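Shampoo bars, three months in

I switched to a shampoo bar in July and it is now October, so I have used them long enough to say something useful. I wrote a few lines about it when I started and had a couple of emails asking how it went.

The short version is that I'm keeping the shampoo and have given up on the conditioner. The longer version follows.

My hair is fine, goes greasy by the second day and reaches my shoulders. Our water is hard. The kettle furs up in a fortnight and the shower head has to be soaked in vinegar every so often or it sprays sideways. I mention this because most of the reviews I read before buying were written by people with soft water and thick hair, and their experience was nothing like mine.

The first bar I bought was from Kiltow, mainly because the chemist had it on the shelf and I didn't want to pay postage on one item. It was a true soap, made with olive and coconut oil, and it did not suit me. The lather was fine. After rinsing, my hair felt coated, a bit like candle wax, and it got worse with each wash. The leaflet in the box said to expect an adjustment period. I gave it two weeks, tried a vinegar rinse as suggested, and smelled faintly of chips at work. The rest of that bar went to the kitchen sink, where it has been perfectly good for washing hands.

What I hadn't understood is that there are two different things sold as shampoo bars. Some are soap, made with lye and oils. Others are made with the same sort of cleansing ingredients as bottled shampoo, only without the water, and pressed into a bar. Soap reacts with the minerals in hard water and leaves a film. The second kind mostly doesn't. If you see "sodium cocoyl isethionate" near the top of the list, it's the second kind. If you see "sodium olivate" or "saponified oils", it's soap.

So the next one was a Zusus bar in the unscented version, 70 grams, which came in a plain card box. I have been using it ever since and am on my second. It lathers quickly, rinses out properly and my hair feels the way it did with the bottle. It isn't any better than the bottle. My hair still wants washing every other day. I was hoping for a miracle there and didn't get one.

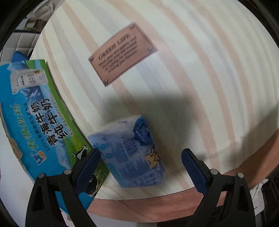 Storage matters more than I thought it would. I left the first Zusus bar on the side of the bath for a week and it turned to paste underneath. I lost a fair bit of it down the plughole. Now it lives on a slatted dish on the windowsill, away from the shower spray, and it dries out between washes. The second bar is lasting noticeably longer. A dish with a solid bottom is no use, even a pretty one. I had a ceramic one with a single hole in the middle and the hole blocked.

I also found I was using too much. With a bottle you squeeze some into your hand and that's that, but with a bar it's easy to keep rubbing. Three or four strokes over wet hair are plenty for me. I do the roots only and let the lather run down the rest.

Then the conditioner. I tried two. The Vuvstead one smelled of almonds and did almost nothing. I could rub it over my hair for a full minute and still not get a comb through afterwards. The other was from Buchanan, a small round one with cocoa butter, and that had the opposite problem. The ends were soft but the top of my head looked unwashed by lunchtime. I tried melting a bit in warm water in a mug, which someone recommended on a forum, and ended up with lumps. I've gone back to bottled conditioner and I buy the large size.

Yareli Salinas, who I share an office with, has thick curly hair and loves the Buchanan one, so I gave her what was left of mine. She uses it without rinsing it all out. I would look like I'd been dipped in a chip pan.

Travelling is where the bar has been most useful. I went away for five days in September with hand luggage only and didn't have to think about liquids. I cut a piece off with a kitchen knife and took it in an old lip balm tin. Don't put it away wet, though. I did that on the last morning and it had stuck itself to the lid by the time I got home. I had to get it out with a teaspoon.

A few people asked about colour. I don't dye mine, so I can't help. I'd want to ask a hairdresser before using a soap bar on dyed hair.

I'm going to try a bar for shaving next, as the can I've got is nearly finished. There's a Kiltow one, but after the waxy business I'm inclined to look elsewhere first. If you have hard water and have found one you like, leave a comment with the name and I'll look it up.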